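Search threads, posts, users
Forum > Bathrooms > Stone and Surfaces > Soap film on polished marble, what are you using
Reading time: 4 min

**kolstead_lane**
Sep 21, 2026
Looking for a daily cleaning routine for a polished marble vanity top with matching backsplash. Beige and brown stone, sealed by the installer 14 months ago. Problem is a dull ring wherever the soap dispenser stands, plus a hazy patch between the dispenser and the sink. Water still beads on the rest of the counter. Tried plain water and microfiber, no change. Hand soap is a store brand, bottle says pH balanced and gives no number.

**grout_line**
Two possibilities. Film sits on top of the stone and comes off. Etching is damage to the polish and does not. Hold a flashlight flat to the counter and look across the patch. Film shows streaks and smears. An etch has an edge.

Then test. pH-neutral stone cleaner, leave it on for three minutes, wipe, dry with a second cloth. If the ring is gone, it was film.

**kolstead_lane**
Did the flashlight. The patch is streaky, no edge. The ring under the dispenser has a definite edge on one side.

**tapwright**
So you have both. Common enough. The pump drips down the neck, runs under the base and stays there for days. Some liquid soaps have citric acid in them to adjust pH. Small amount, long contact.

Diluted white vinegar takes film off faster than any stone cleaner I've bought. One part vinegar to 25 parts water, on and off in ten seconds, then rinse. I have done this on my own top for years.

**grout_line**
Please don't put vinegar on marble at any dilution. It's calcium carbonate. The reaction is slower when it's weak, but it is the same reaction.

**tapwright**
At 1:25 for ten seconds I have never measured a loss of gloss.

**grout_line**
What did you measure it with?

**tapwright**
My eyes, under a vanity light. I take the point. I still wouldn't call it the disaster people make it out to be.

**oranuch_b**
I clean rental apartments, 19 bathrooms on the current list, most with stone tops. The vinegar argument comes up every time. I don't use it. If a guest leaves a bottle on the counter and the next person goes at full strength, the owner pays for a re-polish.

What I do:
1. Everything off the counter, including the soap dish.
2. Crumbs and hair up with a dry cloth first. Grit is what scratches.
3. Neutral cleaner (I buy Comska in the large jug) sprayed on the cloth.
4. Wipe from the backsplash forward.
5. Dry. This is the step people skip.
6. Wipe the base of the dispenser before it goes back.

Step 6 would have prevented your ring.
– Oranuch Bunnag

**kolstead_lane**
Is there a reason for cloth over spraying the counter directly? I have a gold-finish mirror over the backsplash, and the lower part of the frame has gone spotty.

**oranuch_b**
That is the reason. Overspray lands on the frame and dries there. Antique-look finishes are often a thin coating over resin or wood, and cleaner works into the texture. Dry soft brush for the texture, barely damp cloth if the brush doesn't do it. For the mirror itself, spray the cloth as well.

**som_n**
Stone fitter here, Somboon workshop. On the etched edge: marble polishing powder, damp white felt pad, light pressure, short passes. Practice somewhere hidden. On a small ring it is a half-hour job by hand. Reseal the area afterward. Polishing removes whatever sealer was there.

On the dispenser, put a tray under it. Glass or glazed ceramic. Bare metal trays can leave rust marks, which are worse to remove than an etch.

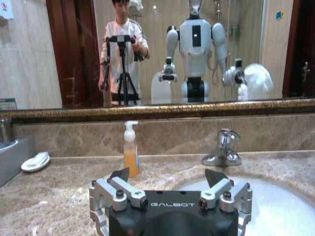

Placement matters too. Keep the soap close enough to the basin that a wet hand drips into the sink and misses the stone. Check the back of the faucet as well. Water pools there, and scale builds up along the base. Never use descaler on the faucet while it is standing on marble. Wrap it with a cloth damp with plain water for an hour, then use a wooden toothpick.
– Sombat Nilsuwan

**tapwright**
Disagree on the tray. Water gets under it and stays there, and now you have a bigger ring. I'd go for a wall-mounted dispenser. Zurnance makes a plain one with a screw bracket.

**som_n**
Screws through a marble backsplash to avoid lifting a tray once a week? No. Small clear silicone feet under the tray, so it dries underneath.

**grout_line**
Agree on the feet. I'd also switch to a soap with a published pH. Anything from 7 to 8 is fine.

**kolstead_lane**
Update. Neutral cleaner took off the haze between the dispenser and the sink on the second pass. The ring is fainter, but the edge is still there. Polishing powder ordered. Brush worked on most of the mirror frame, two spots left near the faucet. Which grit of felt pad, or does it matter with powder?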